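Council seat in Stirnisar changes hands after recount

STIRNISAR – The Ward 2 seat on the Stirnisar town council will go to Liliana Cirillo after a recount on Tuesday's ballots overturned the first result, the election office said in a notice posted at the town hall.

Cirillo, a former school bus dispatcher running for the first time, finished with 3,292 votes. The sitting member, Viola Messina, had been named the winner on election night, and her supporters had already held a party at a restaurant on Tanden Street when word came that the result was being challenged.

The challenge centered on a batch of more than 200 mail ballots from the Matar district. They had been set aside on election night over questions about the signatures on the return envelopes. A county judge ruled that the envelopes met the requirements of state law and ordered the ballots opened and added to the total.

Election clerk Debora Morelli said her office had followed the written procedure in setting the ballots aside, and that the procedure would now be reviewed.

"The judge read the rule one way and we had read it another way," Morelli said. "We will ask the state for something clearer before the next election." 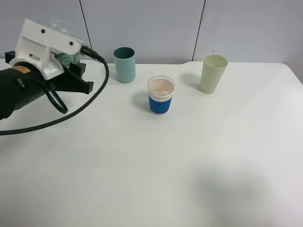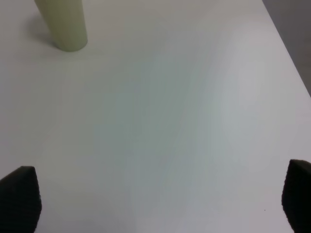
Messina said she would not appeal. In a short statement she thanked the people who worked on her campaign and said she would help with the handover of ward business, including the open file on the Tanden Street drainage work.

Her campaign manager, Rebecca Sorrentino, was less accepting. She said the campaign still had concerns about how the envelopes were stored between election night and the hearing. Morelli said they were kept in a locked room and that the sign-in sheet for the room was given to both campaigns.

The change could matter in the council's dispute over the sale of the old Itetti rail yard. Messina voted in February to sell the land to a private developer, a measure that passed by one vote. Cirillo campaigned against the sale and has said she will ask for a new vote before the contract is signed.

Council president Jade Holroyd, who backed the sale, said any member may ask for a matter to be brought back but that she did not expect the outcome to change. Two members who voted yes would not say how they would vote if the question came up again.

The developer has until the end of the summer to complete the purchase. The town attorney is looking at whether the council can withdraw without paying a penalty – a question that was not discussed in public before the first vote.

Cirillo will be sworn in at the start of the next regular meeting. The agenda will be posted at the town hall and at the Matar branch library.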